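Canteen and Shared Dining Room - Frequently Asked Questions
29 replies are kept on the staff desk; the most common appear on this page.

April 29, 2018
By Elba Acuña

Who may use the dining room?
All staff of the Stinduno site and their signed-in guests. Evening students should apply for a pass in room 383.

How do I book a table for a group?
Parties of nine or more must book by telephone on extension 535. Smaller groups may simply come in.

May I bring my own food?
Yes. Hot food from outside is not allowed during the December lunches, when every seat is reserved.

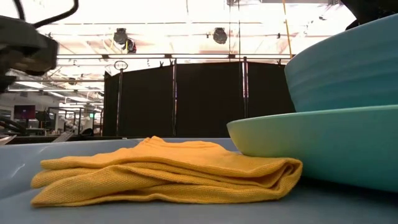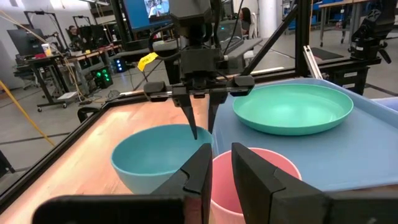
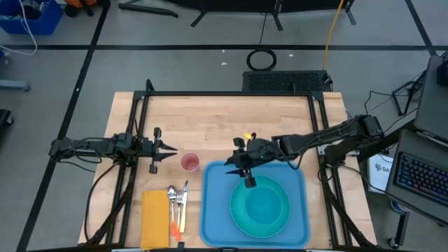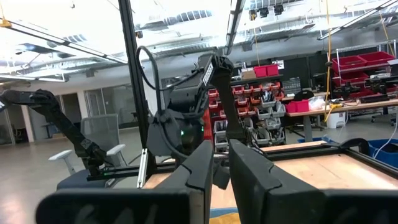

Dining and Hospitality Office, Celletti House

Are meals for special diets available?
Please give the kitchen one full working day's notice. Requests on the day will be met where possible - this cannot be promised.

How do I pay?
By staff card or cash. Departments may be charged directly using code 1027, with the written consent of the budget holder.

What should I do with used dishes?
Return them to the hatch beside the Zieliński Room. Crockery must not be taken to offices.

I have left something behind. Whom should I ask?
Lost property is held at the main desk and passed to the porters at the end of each month.

Contact: Dining and Hospitality Office, extension 535 | © Celletti House | Back to top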